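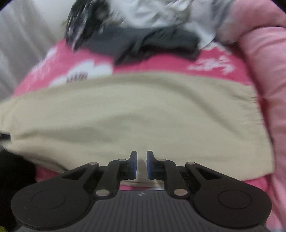

Home | Projects | Gallery | Notes | Contact

Hand-held grippers on laundry: gallery

15 April 2025
By Ragnvald Sæther

In March we compared two sets of hand-held grippers, the Marnitz and the Haddad, on clothes and bedding. Niilo Väisänen and I took turns. Each of us did 30 short runs with each set, one gripper in each hand, with a camera on the tool. We wanted to know which jaws pick up thin cloth without a second try, and how tired our hands got.

We worked on a made-up bed for most of it. A table is easier, but the tools behave differently on a soft surface — you can push down into the mattress and scoop, and that hides a lot of bad aim.

Beige piece on the pink flowered sheet
One end is pinched in the tip of the far gripper, with creases running out from it. The near gripper is open over the lower part of the cloth with nothing between its jaws. The tips are black, with dark blue pads on the facing sides.

T-shirts
Easy for both sets. The Haddad closes a little faster, and Niilo preferred it here.

Thin cotton, flat on the bed
The hardest item. The Marnitz needed a second try in 6 of my runs. Coming in at a low angle helped more than squeezing harder.

Towels
Thick hems suit both. My thumb gave out before the tool did.

Pillowcases
Holding the opening with one hand and shaking with the other worked best. We dropped a lot of corners while learning this.

Socks
Not much to report. Any gripper can pick up a sock.

Wrist camera view
We moved the camera back by 20 mm after the first day. You lose some detail at the tips but see more of the cloth, and we kept it there.

We will keep the Marnitz for bedding and the Haddad for small clothes. The Vestia arm test is on its own page.

Previous gallery | Next gallery | Back to top

3 comments

evside_mk
Did you try different pads on the Marnitz? Ours slip on satin.

Ragnvald Sæther
Only the ones it came with. We had no satin in the pile either, so I can't say.

pelle77
Same experience with the thumb. I switch hands every 20 runs now and it helps. Would like to see fitted sheets next — those are the ones that beat me.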